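Vendel travel wallet, five weeks in

Jul 31, 2018

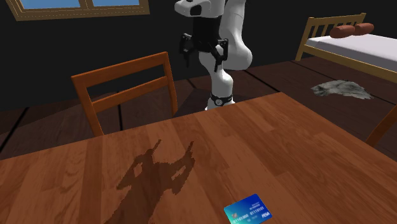
Does it hold up once you stuff coins in it, a reader wanted to know after my first impressions post, as theirs went baggy inside a fortnight and the shop wouldn't take it back. Fair question. Short answer, mostly yes. Longer answer below, typed on a lunch break so bear with me.

What it is. Slim bifold, 5 card slots, one note sleeve, a little zip pocket on the outside for change. Dark grey or tan. I got the grey. Paid $49 at Stutau, the luggage place near the station, on sale. Online it was the same price plus postage so no point waiting.

First week was rough. Slots are tight. Really tight. Had to pinch the card with both hands to get it out, with a line of people behind me at the bakery. By week two they'd eased off. Now the top two are about right and the bottom one is still a bit stubborn, so the library card lives there and I don't bother it much.

Coins. Ok so. The zip pocket takes a small handful before the whole thing starts to bulge and won't fold flat. I've been overloading it on purpose for the last couple of weeks and the fabric has stretched a little at the corner, not baggy, but you can tell. Zip still runs fine. If you carry lots of change get something else, this isn't built for it. If you mostly tap and keep a few coins for the trolley, you'll be happy.

Note sleeve is good. Takes Aussie notes without folding and there's room for a receipt or three. Foreign notes I can't speak for, haven't been anywhere.

Stitching – one loose thread near the fold on day four. Snipped it, nothing since. My old Mamus had the same thing and that went on to last me years, so not worried. Colour hasn't rubbed off on light trousers either, which the Mamus definately did.

Tap payments. You can tap with the wallet closed if the card is in the outer slot. Works at the supermarket every time, works on the bus most times. Two tap cards next to each other and the reader gets confused, so keep them on opposite sides. Same as any wallet realy. There's a version with a blocking layer for a bit more money. Didn't bother, and it would stop the tap thing anyway.

Size. Fits a front jeans pocket. Fits a shirt pocket if you leave the coins out. In a jacket I forget it's there, and twice now I've gone through the whole house looking for it while wearing the jacket.

Compared with the Chowdhury one everybody seems to recommend – that one is leather, smells lovely, weighs more, costs a lot more. Had a go of it in the shop. Nicer in the hand for sure. But the coin section is a flap with a press stud, no zip, and I don't trust a press stud on the bus. If money isn't an issue and you don't carry coins, get the Chowdhury and enjoy it.

Cleaning. Tag says wipe with a damp cloth. Spilled coffee on it, wiped it, came off. Small mark inside the note sleeve that I can live with.

Gripes, quick:
No window for a licence. Annoying at the post office.
Zip pull is tiny. With gloves on, forget it.
Logo on the front is bigger than it looked online.
Box it came in was huge for no reason, straight in the recycling.

Would I buy it again? At the sale price yes. At full price I'd want that licence window. Four out of 5 from me, and I'll add a note if the corner stretches any more.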